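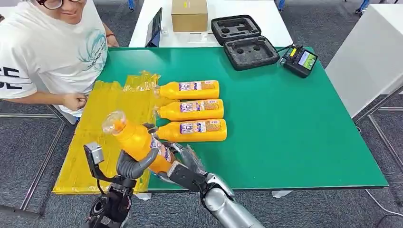 About us

Pascu is a small equipment planning outfit. We help packing shops, bottlers, refill businesses and a couple of schools work out what robot gear to buy, what to rent, what to leave alone for another year. Then we help them write the budget so it gets past whoever signs.

We don't sell arms. No commission from anybody who does. People ask that first so there it is.

Who we are

Started by Zamfira Coman, who spent years on the buying side at a household goods packer and signed for two machines she still won't talk about. Six of us now. Two do cost work, one does nothing but floor plans and power, the rest are bench people. Zamfira still reads every budget before it goes out. Usualy late, usually with a lot of red on it.

Office hours are 8 to 4:30. Bench is open to clients on Tuesday, other days by asking.

What we do

Mostly four jobs, and most clients only want one or two of them.

Needs review. We come and watch your line for a shift. What gets picked up, what it's wrapped in, how many changes in a day. Bottles in film, bottles with no film, cartons. Soft packs are where quotes go wrong, so bring the worst ones you have, the ones that slide and stick to each other.

Bench time. Your product, on a table, with the type of hand you're thinking of buying. Multi-fingered hand or plain gripper, the price gap is big and the answer is sometimes the cheap one. You get to stand there and see it handle your stuff before any money moves.

Budget pack. The full number. Arm, hand, controller, mounts, cables, spare fingers, training, floor work, freight, the cart to put it on. Laid out over two years with a page for the accounts people and a page for everybody else.

Quote reading. Send us what the vendor sent you. We send it back marked up. This is the quickest thing we do and honestly where a lot of people should start.

How we plan a budget

Start with the item, not the robot. We had a refill company, Binov, come in with a quote for two arms and a frame to hold them. Nice quote. Nothing in it for the hands beyond one line that said "end tooling as required." That line can be a quarter of the job! We made them go back and ask. The second quote was a different animal.

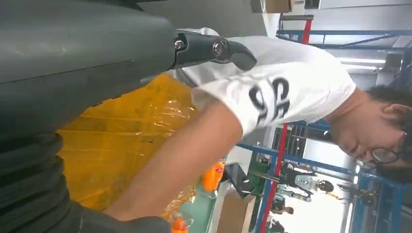 So the hand goes on its own line, always. Same for spares. Fingertips wear, bolts work loose, sleeves over cables split at the bend. If a vendor can't give you a price list for the small parts, put that down as a risk and hold some money back for it.

Then people. Somebody has to set items out, clear the jams, swap the film, stop the thing when it does something odd. Those hours belong in the budget from month one. We see plans where staff time drops to nothing the day the crate arrives -- it never does, and then the plant manager looks bad in front of the owner.

Then space. An arm on a drawing takes up very little. Add room for a person to lean in, a table behind for the laptop, somewhere for the empty boxes, a case for the tools, a spot for the controller where it won't get knocked off. Measure that. Tape it on the floor if you have to. Doors too, measure the doors.

Then the quiet stuff. Insurance, network drops, a second outlet, a lock on the cabinet. Small amounts, but they all land in the same week.

Tuso

Tuso is our planning sheet. It's a workbook, nothing fancy. 501 line items at last tidy up, most of which you'll delete on day one. We started it because we kept forgetting freight. Clients get a copy and keep it. Updated every April, when we go through the past year's jobs and fix the lines we guessed wrong on. Training was the worst one last time, we had it way too low. Fixed now.

Renting first

We say this to nearly everyone under a certain size. Rent for a season, buy after. Prendov did it with their bottle packing cell, kept a daily log, and bought a smaller arm than the one they'd been quoted. Cost them a rental fee and some patience. They also found out their film supplier was sending two different thicknesses, a seperate problem but a good one to know about.

Not right for every shop. If your volumes are steady and the item hasn't changed in years, skip the rental and put the money in spares.

Who we work with

Small and mid size. Shops with one line or three. A few training schools that need a bench setup and have a grant with a deadline on it -- call early for those, the paperwork takes longer than the equipment. We don't do car plants. We don't do anything with a furnace.

Getting in touch

Call and ask for the bench, extension 712. Have the size and weight of your item handy, a rough idea of how many a day, and what you've got to spend, even if it's embarrassing. We've seen smaller. If you already have a quote, send the whole thing including the terms at the back.

Visitors come in by the side door. Parking out front belongs to the dentist.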